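Dumplings for a crowd: freeze raw, freeze cooked, or give up?
Forum: Home Cooking > Doughs, Noodles and Wrappers

plindach_pete wrote:

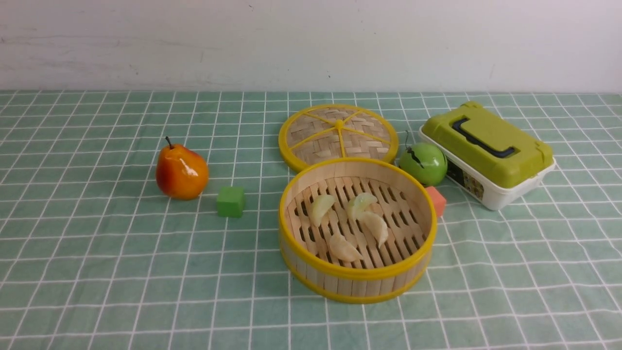
Four dumplings in the bamboo steamer. Yellow trim not included in the recipe.

I have agreed to bring 200 dumplings to my sister-in-law's retirement party. I did not agree sober, but I did agree in front of witnesses. The party is on a Saturday and I work the Friday, so they have to be made ahead and they have to be frozen.

Filling is pork and napa with ginger and chives. Wrappers are homemade, hot water dough, rolled thinner than I have any right to. Fresh, they're great. Frozen raw and then steamed, maybe one in five splits along the belly and leaks all the good stuff into the pot. I've tried a tray in the chest freezer and a tray in the kitchen freezer and both do it.

So: do I steam them first, cool them, freeze them and reheat? Do I switch to store wrappers and keep my mouth shut? I have three weekends.

saltwater_annie wrote:
Freeze raw. Always freeze raw. Cooked and frozen dumplings come back tasting like a wet envelope.

Your trouble is the cabbage. Are you salting it and squeezing it? I mean really squeezing it, in a towel, until your wrists complain. Napa is mostly water pretending to be a vegetable. Water turns to ice, ice takes up more room, belly goes pop.

plindach_pete wrote:
I salt it and leave it for ten minutes and press it in a sieve with a spoon.

saltwater_annie wrote:
A spoon. OK. Thirty minutes and a towel, and then come back and tell me how sorry you are.

Béla Kozma wrote:
I disagree with Annie about nearly everything on this forum and I see no need to stop now. Steam first, freeze second. I've done it for years for a church supper where the kitchen has one working burner and a line out the door. You steam them until they are just done, oil them very lightly, cool them on a rack with a fan going, freeze on trays, then bag. Reheat from frozen, five or six minutes of hard steam.

Yes, the wrapper is a little chewier. People at parties don't discuss chew. They discuss whether there are any left.

Also, you're already using hot water dough, which helps. Pete, how hot is hot?

plindach_pete wrote:
Hot from the tap, then a bit from the kettle when I remember.

Béla Kozma wrote:
So warm, then. Boil the kettle. Pour it in while you stir with chopsticks, let it sit ten minutes, knead, cover, and leave it alone for an hour. Dough made with tap water is stiffer and it cracks in the freezer at the folds.

gristle wrote:
just buy the wrappers

gristle wrote:
sorry that was short. I mean it kindly. I made wrappers by hand for my own wedding and I still have opinions about that week. The round ones in the refrigerated case at Afolabi are fine, not too thick, and they freeze well. You wet the edge, you fold, you're done, you get your evening back. Nobody at a retirement party is going to hold one up to the light.

Aoife Mulligan wrote:
Some people would hold one up to the light. I'm one of them and I'd like to apologize to everyone who has ever fed me.

Pete, you haven't mentioned how you're freezing them, and I think that's half of it. If you put 60 on a tray in a full chest freezer they take all night to go solid, and the filling soaks into the bottom the whole time. Fewer per tray, metal trays, chilled beforehand, nothing touching. Dust the tray with cornstarch. Mine are hard enough to bag in under two hours. After that they can live in a bag for a month or so before they pick up freezer taste.

And steam them straight from frozen. Thaw one on the counter and it will weld itself to the counter.

zukbridge_lou wrote:
Lining for the steamer? I've gone off parchment. Ever since I moved to Zukbridge I use cabbage leaves because I always have half a cabbage glaring at me.

saltwater_annie wrote:
Cabbage leaves. Or carrot slices, one under each, if you want to be fancy. Perforated parchment is fine too. The one thing that doesn't work is bare bamboo, unless you want to leave the bottoms behind.

plindach_pete wrote:
I may have learned that one already.

dumpling_denier wrote:
Unpopular view: a party of that size shouldn't have steamed anything. You can fit maybe a dozen in a basket. Do the math on how long you'll be standing over a pot while everyone else is giving speeches. Pan-fry them. Big skillet, lid, splash of water, 21 at a time if you pack them in a spiral. They look like you meant it, and a small split doesn't matter because the leak turns into crust.

Béla Kozma wrote:
This is the first sensible thing the Denier has ever posted. I've saved it.

saltwater_annie wrote:
He wants to stand over a skillet for an hour in a party shirt? Stack the steamers. Three tiers, swap top and bottom halfway. Two pots if the host has the burners. You put it on and walk away and hear the speeches, which I grant you may be an argument for the skillet.

zukbridge_lou wrote:
What does the sister-in-law's stove look like?

plindach_pete wrote:
Electric, four burners, and one of them only does "off" and "volcano." I've got the key to the place, so I could go over early. I hadn't thought about the skillet at all. My wife says the skillet too, but she says it in the tone of someone who was there when I agreed to this.

Aoife Mulligan wrote:
Do half and half. Start with the steamed ones while people are arriving and being polite, then fry the rest once they've had a drink and are being less polite. Keep the good-looking ones for steaming and put every ugly one in the pan.

One more thing on the filling. Beat a few spoons of cold stock into the pork before the cabbage goes in, stirring in one direction until it looks sticky. It holds its juice that way and doesn't go grainy after freezing.

saltwater_annie wrote:
The one direction thing is folklore.

Aoife Mulligan wrote:
It may be. I do it anyway and my dumplings are better than yours.

gristle wrote:
everyone in this thread needs to buy wrappers and go outside

plindach_pete wrote:
Report from weekend one. Kettle water, towel, thirty minutes, metal trays. I made two batches so Béla and Annie could both be right: one frozen raw, one steamed and then frozen.

Raw ones: a couple of small splits, all at the pleat, where I was talking while folding. Texture very good. Steamed first: no splits whatsoever, a bit tougher at the edge, slightly sad color. My son ate both and said "these are dumplings."

I'm going raw for most of them and I'm keeping a bag of pre-steamed as insurance. Annie, I'm sorry about the spoon.

saltwater_annie wrote:
Accepted.

Béla Kozma wrote:
"Slightly sad color." I've fed a whole parish on that color. But I'll take insurance.

dumpling_denier wrote:
What are you doing for sauce? Please don't say bottled.

plindach_pete wrote:
Black vinegar, soy, chili crisp, a bit of sugar. I was going to put it out in one big bowl.

zukbridge_lou wrote:
One bowl with that many people is going to be gone or on the rug in ten minutes. Small bowls, lots of them, and put the chili on the side. There's always an uncle.

plindach_pete wrote:
I am the uncle. Small bowls it is. Back to folding.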